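Wengate workshop sets out equipment budget for mobile arm cell

June 8, 2024

The Wengate workshop in Ekdale has published its equipment plan for the coming year, with most of the spending going on a robot cell for moving small parts between work tables. The plan replaces a shorter list issued in March, which covered the arm and gripper but left out floor marking, power and spares.

Ingvild Sandberg, who drew up the plan, said the March list had been priced from supplier quotations alone. The new one is based on trials in the room where the cell will be used, and it contains 49 lines in place of the original single page.

The largest change is to the support items. Stainless steel tables are now listed as part of the cell, where they had been treated as general furniture. Each table is to have its own marked area on the floor, and tape has been entered as a consumable. A sum of 2,000 pounds has been set aside for power distribution, including fixed outlets near the tables, cable covers and labour.

Tender documents will ask suppliers to quote separately for the arm, the gripper, the protective covering and the mounting. Lustby, which supplied the indicative price for the covering, has been asked to state how long a replacement takes to fit. Sundqvist has quoted for spare gripper fingers in packs, and for a fastener kit. 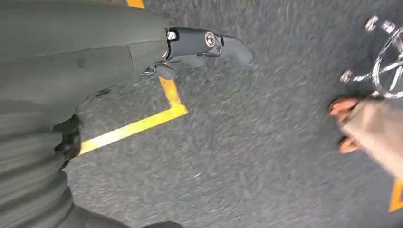
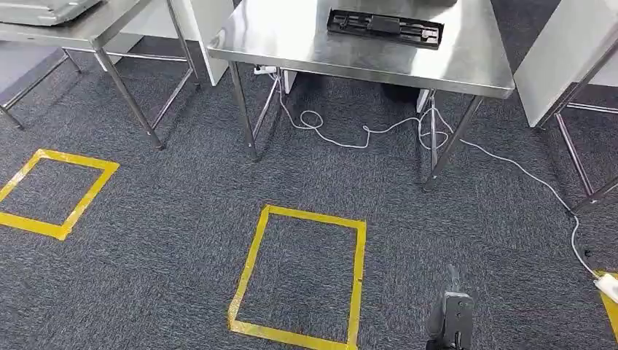 Yellow floor tape and robot gripper on the carpeted floor at Wengate.

Floor finish remains an open point. The room is carpeted, and the plan compares two options: keeping the carpet and renewing the tape at intervals, or laying hard sheet flooring across the working area. Hard flooring was priced at 74 pounds per square metre, fitted. The plan recommends keeping the carpet for the first year and recording how often the tape has to be replaced before any decision is made. Tape use will be logged per table.

Lovisa Løken, who is responsible for the trial schedule, has asked for 278 hours of operator time to be costed alongside the hardware. This covers setting out the tables, repeating the handling tasks and checking the position of the floor marks. The March list had no entry for labour. Løken said a cell bought without these hours would stand idle until staff could be released from other work.

Trays are to be bought in one pattern only, so that the same pick positions can be used at every table. The plan gives the outside dimensions and the depth of the interior but does not name a maker. Offers of an equivalent tray will be accepted if a sample is sent with the quotation.

Maintenance has been split into two parts. Routine work, such as tightening fasteners and inspecting the covering for wear, will be done by workshop staff. Work on the joints and the internal wiring will be put to the arm supplier under an annual agreement, to be priced with and without a loan unit. Spare parts held on site will be limited to fingers, fasteners and one full covering.

Seating and partition panels are excluded from the budget and will be drawn from existing stock at Ekdale. Computing equipment is also excluded and will be dealt with in a separate request.

Suppliers may submit questions in writing to the Ekdale office. Answers will be sent to all firms that have asked for the tender documents, and quotations should show delivery and installation as separate amounts.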